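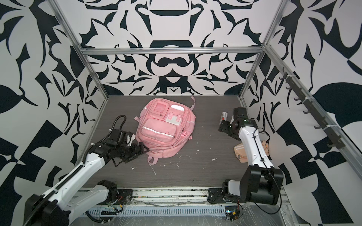 Ylva Holmgren would like it known that she is single, that she has always been single for the purposes of this album, and that none of the 22 songs on it is about anyone in particular. I have now heard her say so in three different ways and I believed one of them. The record is called Rana and it is being sold as her small, private, girl-next-door release after two years of very loud ones. If you wanted one object to stand for the campaign you could do worse than a slightly faded pink backpack with pockets all over the front and a silvery stripe across the biggest one: soft, a little childish, and very hard to miss in headlights. Holmgren laughed when I told her that was how the whole thing looked to me. Her publicist didn't.

We met in a hotel meeting room with a jug of water and no windows. Her label, Nasberg, had asked for my questions in advance. I sent some. I asked different ones.

"I knew you would," she said. "It's fine. I answered the other ones in my head on the way over and they were really boring answers."

She is good company, which makes the job harder. She talks fast, touches the table when she wants you to believe something, and has a habit of starting a story and then looking over at the publicist to see how much of it she's allowed to finish. The story everybody wants is the one Trendgate ran in December, about a canceled engagement and a drummer who had stopped being the drummer. The site never named its source. Holmgren never denied it either, at least not until there was an album to promote.

"I didn't deny it because I didn't read it," she said.

You didn't read it?

"I read the headline. And then, okay, I read it. But I read it late. By then people had moved on to somebody's haircut."

I pointed out that the first single, "Your Half of the Kitchen," came out nine days after the story, and that it contains a line about a ring left in a coat pocket. For a song about no one in particular it had turned up at a very useful moment.

"That song is old," she said. "I wrote it before any of that. I can't prove it to you. I don't keep the little notebooks with dates in them like some people do."

Her producer could confirm it, I suggested. She said he probably could, and that he was traveling. I have asked Nasberg twice since then for the date of the first demo and have been sent a very nice link to the video.

None of this would matter much if the album were better or worse than it is. The first half is lovely. Her voice has dropped a bit and she has stopped sliding up to every high note as if she'd lost her keys up there. "Borrowed Weather" is the best thing she's done. After that it goes on, and on, and I wondered out loud who needs 22 songs.

"Who's counting?" she said.

Streaming services count, I said. A long album gets more plays than a short one, and Plikex, which has her face across the top of its front page this week, likes a long album.

She took a while over that one. "I had an argument about it. I wanted to cut some. I'm not going to say which ones because then those will be the ones people feel sorry for. I lost the argument. But I also didn't fight that hard, if I'm telling the truth. You make a thing and then somebody says, why not keep all of it, and it's a nice feeling."

It was the straightest answer of the afternoon and the publicist wrote something down.

Then there is the matter of the tour. The press release calls it "a return to intimate rooms." I had the list of venues with me, and the smallest of them holds 3000 people. I asked whether that was an intimate room.

"It is compared to the last one."

Could she see faces from the stage?

"I could see faces last time. I'd see one person not singing and I'd think about them for the rest of the night." She grinned. "You'd be that person."

I might be. Tickets in the front section cost $100 before fees, and for that the buyer gets what the release calls a shared listening moment, apparently thirty minutes of the album played over the speakers before she walks out. I asked if she thought that was worth the money. She said she hadn't set the price. I asked if she'd known the price. She looked over at the publicist, and the publicist asked if I wanted more water.

We talked for a while about things that will sell nobody a ticket. She has been learning to drive and is bad at it. She doesn't like singing in the morning. She grew up with a mother who taught piano in the front room, so that every meal of her childhood was eaten to the sound of a stranger getting the same four bars wrong, and she thinks that's where her impatience comes from. She was funny about her first manager, and asked me afterward to take it out, so I have.

I tried the drummer once more. He played on the last record and the one before it, and his name is missing from the credits of this one. She could have said that people come and go from bands, and I would have written it down and moved along.

"He's credited," she said.

He isn't. I had the booklet with me. She took it and read the whole page with her finger under each line, and either she is a much better actress than her one film suggested or she was surprised.

"Huh," she said. "I'll ask about that."

So is it him on "Borrowed Weather"?

"I said I'll ask about it."

That was the end of the time I'd been given, or it became the end. She stood up, shook hands, and said she hoped I'd come to one of the shows. In the doorway she turned around and added that she really was single, that it was quite nice, and that I could print that part. I've printed it. A statement from Nasberg the next morning said the credits were "accurate at time of press" and would not be updated. It did not mention the drummer, and I had not mentioned him to them in my email.

Rana is out now. Play the first ten songs and see how you feel.

Published 21 February 2022

Related stories
Review: Rana starts well and then keeps starting
Five breakup songs whose writers say they aren't
What does a "secret show" cost these days?
Plikex front page: who gets on it, and how
The surprise album that had a billboard

Contact us | Corrections | Privacy | © 2022 All rights reserved | Back to top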